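Foire aux questions – le sous-main en feutre sur la table du petit-déjeuner

Mise à jour : July 25, 2020

Depuis que j'ai parlé de mon grand feutre gris sur le blog, je reçois toujours les mêmes questions par mail. Je les ai regroupées sur cette page, avec mes réponses telles quelles. Je ne vends rien, je mange dessus, c'est tout !

Pourquoi du feutre et pas une nappe ?

Parce que je déteste repasser. Et puis une nappe, ça glisse, ça pend, le chat s'y accroche. Le feutre reste à plat et il avale le bruit : chez moi la cuisine résonne énormément, et le clac du mug sur la table à l'aube, je n'en pouvais plus.

C'est quel modèle ?

Un Mellside, le gris, dans la grande taille. J'avais d'abord essayé un Alten, plus petit, que j'ai fini par mettre sous mon clavier (il y est très bien, d'ailleurs). Je l'ai payé 157 euros avec le port et oui, j'ai hésité longtemps.

Il faut qu'il couvre toute la table ?

À mon avis non. J'aime bien voir du blanc autour, ça fait un cadre, et surtout je garde un bout de table nu pour poser ce qui goutte : la cafetière, la cuillère de confiture, le torchon. Mesurez quand même avant de commander, moi je ne l'ai pas fait la première fois et j'ai dû renvoyer le colis.

Et les taches ?

Ah, les taches. Le café, j'éponge tout de suite avec un chiffon sec, sans frotter, puis un peu d'eau froide. Le beurre, c'est plus embêtant – je mets de la terre de Sommières, je laisse la nuit, je brosse le lendemain. En presque deux ans, il me reste une seule trace, de betterave, et je l'ai bien cherchée.

Les miettes, ça ne s'incruste pas ?

Si, un peu. Je le secoue par la fenêtre et je passe une brosse à habits dans un seul sens. L'aspirateur, j'évite, ça fait pelucher. Par contre le gris chiné pardonne beaucoup, on ne voit pas grand-chose entre deux brossages.

On peut poser un plat brûlant dessus ?

Je ne le fais pas. Un bol ou un mug chaud, aucun souci, mais pour un plat qui sort du four je prends un dessous-de-plat en liège.

Qu'est-ce que tu mets comme vaisselle avec ?

Le minimum ! Une assiette vert pâle, assez mate, et mon mug bleu cobalt, blanc à l'intérieur, qui vient de chez Pascual. C'est Theerawat Sukprasert, mon voisin du dessus, qui m'a convaincue d'arrêter d'assortir, et il avait raison : sur du gris, le bleu et le vert se débrouillent très bien ensemble. Je laisse le mug vers le coin en haut à gauche et l'assiette un peu décalée à droite, comme ça j'ai de la place devant pour le pain.

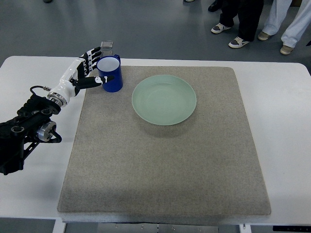 Comment tu le ranges quand tu ne t'en sers pas ?

Je l'enroule, jamais plié, et je le glisse debout derrière le buffet. Si vous le pliez, le pli restera. S'il rebique quand vous le déroulez, posez un gros livre sur les coins pendant 5 minutes.

Il marche aussi comme sous-main de bureau ?

Oui, très bien, et chez Buro on en trouve des plus étroits qui conviennent mieux à une petite table de travail. Pour écrire à la main, en revanche, c'est trop mou, glissez un bloc ou un carton sous la feuille. En décembre j'y ai écrit toutes mes cartes de vœux sans rien dessous, et j'ai percé la moitié des enveloppes.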